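About Siddiqui Worktops and Tables

We make tables, and we look after them once they have been made. Siddiqui started in a rented unit behind the Istis bakery with 2 trestles, one saw and a great deal of borrowed patience. These days we have our own workshop on Plillavis Lane, and we still get a bit excited every time a fresh top goes out of the door.

Most of what we build is plain: big white tops for studios, classrooms, clinics and shared workrooms, many of them with a slim strip of light wood along the edge. People ask if white is a brave choice. We love it! It bounces the light about, it makes a small room feel friendlier, and it tells you straight away when it wants a wipe.
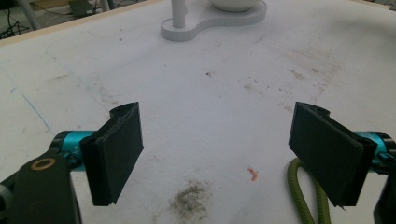

Words: the Siddiqui workshop team
Posted 11/2/24

Smudges, scuff lines, specks of dirt, a little patch of dust, brownish stains — a white top collects them all, and we find each kind interesting (we did say we were enthusiastic). Dust and crumbs come off with a soft dry brush. For grey scuffs we like a damp cloth and a small dab of mild soap, worked in circles and then dried. Brown marks can take longer. Leave a warm, wrung-out cloth on them for a few minutes, wipe, and have another go the next day before reaching for anything stronger. Please keep scouring pads away from the surface, and go along the wooden edge with a cloth that is barely damp.

Our most popular table is the Virka, which comes in 18 sizes and can be joined end to end for long rooms. We have built more than 2000 of them, and the drawings have changed a little every year thanks to the people who use them. The rounder corners came from a nursery. The lower height came from a pottery class who were tired of standing on boxes.

We also run table mornings at the workshop, with room for 32 people, tea included. Bring a leaf, a shelf or a small top that has seen better days and we will clean it up together — there is always somebody at the next bench who has had the same stain. The July ones fill up early, so do ring first. Parking is at the back, past the timber racks.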